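Trullutlow Community Orchard - where we've got to since March

Hello all at the Pitbridge Fund, and sorry this is a few days after the deadline. I wanted to wait until the last of the fencing invoices came in so I could give you proper numbers, and the final one only turned up on Thursday.

The short version is that the trees are in, most of them are alive, and we've spent £3843 of the grant so far. The longer version is below, and do ring me if you'd like any of it explained.

We planted 167 trees in the end. The application said 100, but the nursery had a lot of bare-root apples and damsons left over at the end of the season and let us have them for next to nothing, so we took the lot and worked out where to put them afterwards. That meant opening up the bottom strip by the brook, which I'd had down as wildflowers. I think it was the right call, though it's wetter down there than I'd like and I've already moved a few of the plums further up the slope. The damsons don't seem to mind at all!

Losses have been 20 trees, nearly all of them in the top corner where the wind comes straight over from Flakton. Some were rabbits too, I'm afraid. We'd put spiral guards on everything, but they were the short ones and a hungry rabbit on its back legs can reach further than you'd think. We've swapped to taller mesh guards on that side and I'll be replanting in the winter with something tougher, probably crab apples.

Mulching took much longer than I'd planned for. The woodchip from the Mackay yard was free, and lovely stuff, but they tipped it at the lane gate and not at the field gate, so every bit of it had to go up in barrows. We did it over four weekends (my back is still complaining). Next time I'll be standing in the lane when the lorry arrives. 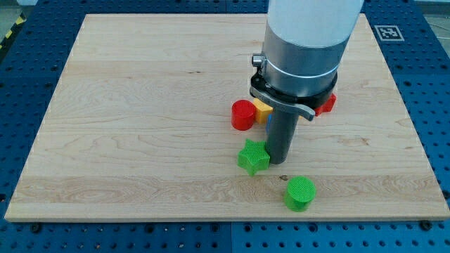

The pruning mornings have been the nicest surprise. I'd put them in the application as a bit of an extra and expected the same few faces, and we've had to run a second session because people couldn't all get near the tree. A lot of them have an old apple in the garden that hasn't been touched for years and they're scared of killing it. I tell them to take out the dead wood first, go and have a cup of tea, then come back and look again before cutting anything else.

What hasn't happened yet is the water. The plan was a tank and a standpipe by the shed, and I've had two quotes that are miles apart. The cheaper one leaves out the trench, so it isn't really cheaper. I'm after a third before I commit. Until it's sorted we're carrying cans from the tap at the lane, which was fine in April and a real slog in the dry spell - so this is top of my list.

I'd also like to ask if we could move what's left in the signs budget over to tree guards. We can manage with painted labels for now, and I'd sooner spend the money keeping the rabbits off. If you need that request on a form, send me the form and I'll fill it in.

Still to do before the next report: the water, the winter replanting, a proper latch on the field gate, and a map of which variety is where, as my notebook got rained on and half the top row is guesswork until it fruits.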